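Marking Out a Planting Grid for a Raised Bed
Updated 05/02/2022
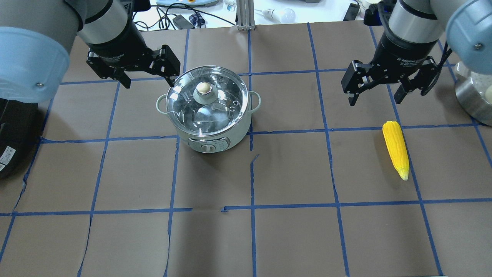 Square planting depends on a grid that matches the bed, and most errors come from measuring each cell off the one before it. Measure every mark from the same end of the bed. Brown paper, with blue masking tape for the grid lines, shows how quickly lines wander: the tape kinks in places and the cells come out only roughly square. Paper tolerates that. Seed spacing for carrots and onions does not.

What you need
Tape measure
Builder's string line
Galvanised nails, 40 mm
Hammer
Pencil

Step 1. Measure the inside of the bed, timber to timber. Ignore the outside dimensions given by the supplier. Our Westora bed is sold by its outer size and loses the thickness of two boards in each direction.

Step 2. Check the bed for square. Measure both diagonals. If they differ, push the long corner in until they match, then re-peg.

Step 3. Choose a cell size. A 30 cm cell suits most vegetables. If the bed does not divide evenly, leave the remainder as a strip along the shaded side and use it for lettuce.

Step 4. Hook the tape over one inside corner and mark the top edge of the board at each interval. Repeat on the opposite board, starting from the same end.

Step 5. Drive a nail at each mark, leaving 14 mm exposed. Pre-drill hardwood.

Step 6. Run the string. Tie off at the first nail, cross the bed, go around the opposite nail and along to the next. Keep it taut but do not bow the boards. Weave the second direction over and under the first.

Step 7. Top up the soil to 60 mm below the string. Higher than this and the mulch will bury the lines by mid-season.

Spacing per 30 cm cell
Carrots: 16
Onions: 9
Silverbeet: 4
Capsicum: 1

Re-tension the string after 21 days. Natural fibre line slackens with watering and should be replaced each year; in cooler districts do this in May when the summer crops are cleared.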